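Can a Machine Tidy the Desk Yet?

Picking up pencils is one of the better small tests. They roll, they lie across each other, and they have to go into the cup end first. Two arms can share the job, but each needs a clear path to the cup.

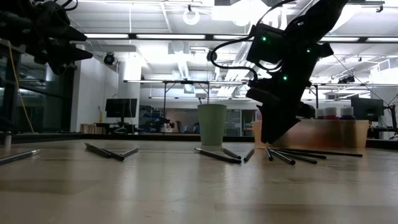

Pencils on the table, cup still empty.

If you want to try it at home with a hobby arm, spread the pencils out first and use a wide paper cup – a narrow one tips. Start with 20 tries and write down every drop. For a daily desk, a person is still quicker. Ask us again in November.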